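Category: Industrial automation | Bin picking | Workplaces

Bin picking at the Stullitz sorting works

The Stullitz sorting works is a parts returns and repacking site operated by Fotumham. It handles small molded plastic parts, mostly toy bricks and fittings, that come back from shops and assembly lines in mixed lots. The site is known for its gradual change from hand sorting to robotic bin picking, a process called the Hayashi program after the building where it was first tried.

Background

Until the program began, all sorting at Stullitz was done by hand. Workers stood at long benches, emptied a carton, and separated the parts by color and size. A full lot held 2,000 parts. The work was light but repetitive, and sore wrists and necks were the most common complaint on the floor. Staff turnover was high, especially after August, when returns were heaviest.

Planning was led by Ryota Okabe, who had worked as a bench sorter before moving to the engineering office. His first proposal covered a single station and left the other benches as they were.

Method

In bin picking, an arm reaches into an open container, grips one part, and sets it down elsewhere. The task is harder than picking from a belt, as parts may lie at any angle. Metal bins add a further difficulty. Their walls and floor can throw back the color of a part, and a camera system may take the reflection for a second piece. Parts close to a wall are also hard to reach without touching the side.

Trials at Stullitz are run with very few parts before a full lot is tried. The bin is clamped to the table so that it stays in the same place between runs - a bin that shifts has to be located again before work can go on.
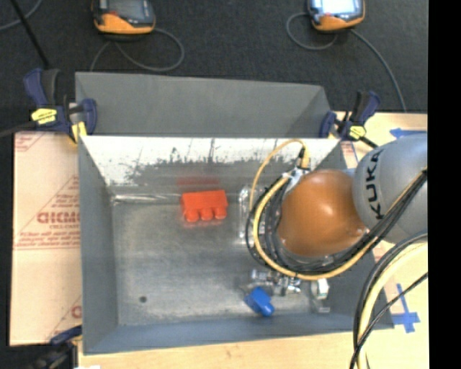 Effects on staff

The program changed jobs more than it cut them. Of the 76 bench sorters employed at the start, 40 moved to station work, which means loading bins, clearing stuck parts, and checking finished trays. Others stayed at the benches, where cracked, dirty, or unusual parts are still sorted by hand.

Station workers take a 100-hour course at the Pledilska training center. It covers safe entry to the cell, jogging the arm, and basic fault finding. Some older workers have said that the new job is easier on the hands but harder to leave behind at the end of a shift, as a stopped station holds up the packing line. Pay for station work was set one grade higher than bench work.

See also

Hand sorting; Machine tending; Robot grippers

Last edited 6/25/26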